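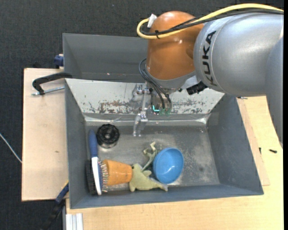 Software corner – picking from clutter, where we've got to

Quick one this time, release is going out tonight and I'm typing between builds.

The grasp planner is now on its third rewrite. Flynn Paewai has pulled it out of the main control loop and made it a separate process, so if it hangs (it does) the arm just holds position and waits for it. Before, a slow plan meant a stale trajectory and a hard stop, then ten minutes of someone resetting things. Much calmer in the lab now.

Perception next. Old version tried to name every object first, then look up a grasp for it. Fine for cups. Hopeless for soft toys, brushes, anything with bristles or thin floppy limbs. New version, which we're calling Pirihi, doesn't bother with names. Takes the depth image, proposes grasps all over the bin, scores them, sends the best 30 to the planner. Planner throws out anything that would put the wrist or the cables into a side wall. What's left gets tried in order.

Bowls are still a pain. Shiny inside, so the depth comes back with holes in it, and the scorer reads a hole as free space. Ataahua Tomoana has a fix in review that fills the gaps from the rim inwards. Looks good on the recorded data, 19 of the old failures now get a sensible rim grasp. Not merged yet. Please dont run it on the arm until it is.

Long handles also odd. Pirihi likes the middle of a handle, fair enough, but if the other end is under something or lying along the wall the whole thing swings on the way up. Rangi Rakena wants a short test lift – up a little, look again, then decide. Adds time to every pick. Chandrasekhar thinks we should only do it when the first score is low. Argument ongoing, come and have an opinion.

Calibration: the camera to arm transform is now checked at start up and it will refuse to run if the error is too big. You'll see a message saying CALIB STALE. Do not just comment the check out, I know who you are. Run the calibration script, it takes eight minutes, have a tea.

Logging has moved to the Omuro format. Every attempt gets one folder with the depth image, the grasp list, the chosen grasp, joint positions and gripper force. Old logs can be converted, script is in tools, it's slow. Heather Harawira has done the first 101 and says the timestamps come out an hour wrong on anything recorded in January. Summer time, we think. Fix coming, leave those ones alone for now.

Known problems in tonight's build:

– viewer crashes if you close the grasp window before the point cloud has loaded
– speed slider goes back to default after a protective stop, so check it before you restart
– bin walls are still typed in by hand in the config file. If you shift the bin even slightly, measure again
– replaying a log with the arm connected is blocked, but the error mesage is rubbish

Next up is the bin model. Chandrasekhar Arumugam wants to fit the walls from the depth image at the start of each run so we can stop measuring them by hand. He's got the floor plane working, the sloping sides are harder becuase scrapes and tape come back as noise. After that, placing. At the moment we only care about getting things out, and where they go afterwards is basically a drop.

Also the Clurnska people are asking for our scoring code. Fine by me once the licence header is sorted, talk to Heather.

Bugs to the tracker please, with the log folder attached. Not to me in the corridor.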